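# The Long Life of a Cutting Board

A slab of maple can outlast the kitchen it was bought for, if it is made well and oiled now and then.
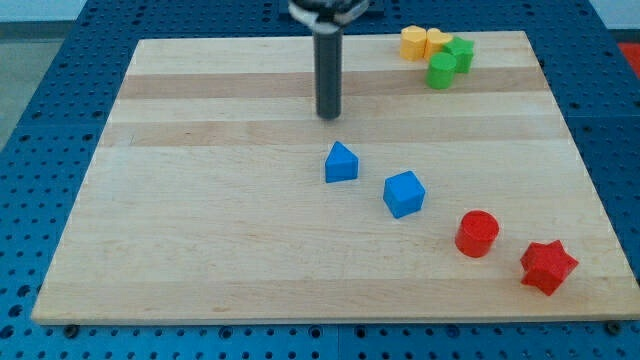 ## From the yard to the shop

Hard maple arrives at the Fasero workshop in rough planks, with the bark edge already gone and the ends painted to slow the drying. The paint matters. Wood loses water faster through its ends than through its faces, and an unsealed plank will split from the end inward before anyone has a chance to use it.

The planks sit on racks for weeks after delivery, even though the mill has already run them through a kiln. The shop is drier than the truck and the truck is drier than the yard, and the wood needs time to settle. A board glued up too early may look fine in December and open at a seam by spring.

Fasero makes boards, counters and table tops, in that order of volume. Last year the shop shipped 2,461 boards. Most went to stores, some to restaurants, and a small share to people who had sent in a paper template of an odd corner they wanted to fill.

## Why strips

A cutting board could be made from one wide plank, and many once were. The trouble is that a wide plank moves. In damp weather it swells across the grain, in dry weather it shrinks, and because one face is often wetter than the other, it cups. A cupped board rocks under the knife.

Cutting the plank into strips and gluing them side by side spreads that movement out. The maker can turn the strips so that the growth rings face different ways, and each one pulls a little against its neighbor. The finished panel still moves, but it tends to stay flat.

Color is a separate question. Maple sapwood is pale, close to cream, and the heartwood runs from tan to brown. Furniture makers used to pay extra for all sapwood and treat the darker pieces as seconds. At Fasero the strips are no longer sorted by color unless a customer asks. It saves wood, and buyers stopped complaining years ago. Some now write in to ask for more of the dark.

## Edge, end and face

Stores use three terms for board construction, and they are often mixed up.

A face grain board shows the wide side of the plank. It is the prettiest of the group and the first to show scratches.

An edge grain board is made from strips stood on their narrow side. It is harder wearing, costs less than end grain, and is what most home cooks own.

An end grain board is built from short blocks with the cut ends facing up, like the top of a bundle of straws. The knife goes between the fibers, so the surface marks less and the blade stays sharp longer. It also drinks more oil and weighs more, and it takes many more cuts and a second round of gluing to make.

The phrase "butcher block" is used for all of these. It first meant the end grain kind, the thick blocks on legs that stood in meat shops. Today it usually means any thick wooden panel made from glued pieces, and a shopper who wants end grain should ask for it by name.

## The glue and the clamps

Hidayat, a smaller shop that sells mainly to restaurants, does its gluing in the morning, when the room is cool and the glue stays open longer. Two people work on each panel. One rolls the glue and the other sets the strips and brings up the clamps, a little at a time, moving back and forth along the row. Too much pressure squeezes out the glue and leaves a dry joint.

The panel stays in the clamps until the afternoon and is then left overnight. Scraping off the beads of dried glue is the least popular job in the building. After that come the planer, the saw and the sander, and finally a wipe with a wet cloth to raise the grain so it can be sanded once more. Shops that skip the wet cloth send out boards that feel smooth in the store and fuzzy after the first wash.

## Oil, salt and a dry towel

Food-grade mineral oil is still the standard finish. It does not harden and does not turn rancid, and it can be bought at any drugstore. Festis, which sells a board cream made of the same oil and beeswax, suggests a coat every month for a board in daily use. A board that comes out only on holidays can go much longer.

Olive oil and other cooking oils are a poor choice. They go sticky and begin to smell.

Washing is simple. Use hot water, a little soap and a brush, and do both sides, then dry the board with a towel and stand it on edge. Soaking it in the sink undoes most of what the maker did to keep it flat, and a dishwasher can ruin it in one cycle. Coarse salt and half a lemon will take out the smell of onion.

## Second lives

Drirnonier runs a repair counter that takes in worn boards. Since it opened it has handled 1,822 of them, most with the same complaint: a hollow in the middle where the knife always lands. A pass through the planer takes the hollow out, and a board of decent thickness can go through this 3 times before it gets too thin for kitchen use.

Open seams can be sawn apart and glued again, which leaves the board slightly narrower. Deep burns from a hot pan are harder, and the counter will usually suggest flipping the board over and using the other side. Boards that come back too thin are cut down for cheese or trimmed into trivets, and the offcuts go into a bin by the door, where customers can take what they like.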